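# Pillowcases and Inserts: How Fit Affects Changing Time

Project report, Household Textiles, fall term

## Background

Our group looked at a small chore that takes up a lot of time in places with many beds: changing pillowcases. The dorm laundry at Farah Hall handles more than 3,000 cases in a school year. The staff there told us that washing and drying are predictable, but putting the cases back on is slow and uneven. Some cases go on in a few seconds. Others have to be pulled off and started again.

We wanted to know which part of the job causes the trouble. We expected it to be the corners. Most of the time was lost earlier, at the open end of the case.

## Materials

We used two kinds of cases and two kinds of inserts.

- Zasura cases: brushed cotton, envelope closing at one end
- Stolix cases: thinner polyester blend, plain open end
- Durkard inserts, firm, 600 grams
- Durkard inserts, soft, 300 grams

All cases were washed once before the first trial so that any stiffness from the package was gone. Inserts were shaken out by hand and left flat overnight. We did not iron anything, since the dorm laundry does not iron either.

## Procedure

1. Lay the pillow flat with the open end of the case facing the person doing the work.
2. Start the timer when the first hand touches the fabric.
3. Remove the case fully and set it down beside the insert.
4. Put the case back on, push the corners out, and smooth the top.
5. Stop the timer when both hands are off the pillow.

Each case and insert pairing was done 5 times by every member of the group. If the insert twisted inside the case, we let the timer run and wrote "twist" next to the time. A trial was thrown out only if somebody was interrupted.

We also agreed on what counts as finished. The case has to lie flat on the top side, the insert cannot show at the opening, and the printed pattern has to run straight along the long edge. The last rule was added on the second day after we argued about a few results.

Printed cases made the last rule easier to apply. On a flat pillow with a rose print, you can tell from across a table whether the pattern has shifted. A case that is bunched up hides its print in the folds, and the white filling shows where the fabric has pulled away. 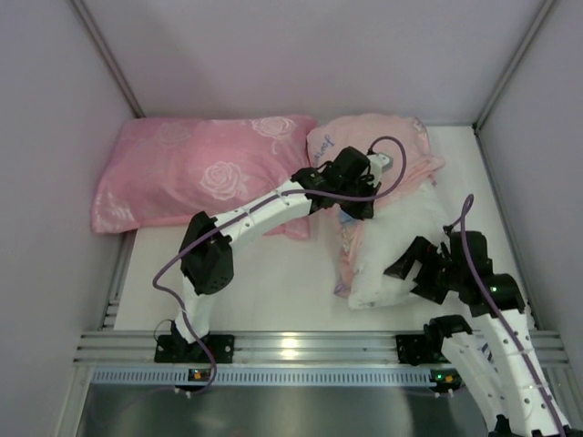
## Results

The firm insert in the envelope case was the slowest pairing for everyone in the group. The flap catches on the end of the insert and folds under, and it has to be pulled out with one hand while the other holds the pillow still. The soft insert in the plain case was the fastest, but it also had the most twists. It went in easily and then turned.

Removing the case was quick in all pairings. Nearly all of the difference came from step 4, and within step 4 most of it came before the corners were reached.

One member tried turning the case inside out first, gripping the far corners of the insert through the fabric, and then rolling the case down over it. This was slower at first and then became the fastest method with the firm insert. We did not have enough trials to include it in the main comparison.

## Problems

Our timing was done by phone and the start signal was not always clear. We got faster as the week went on, so the pairings tested on Friday have an advantage over the earlier ones. We should have mixed the order.

The soft inserts also lost some shape with handling - by the last session they had thin ends and a thick middle, and this probably made the twisting worse.

## Next Steps

We would like to repeat the trials with the order mixed and with the inside-out method as a separate group. We would also like to test a case with a zipper along the long side. The laundry has offered to lend us a stack of older cases for this.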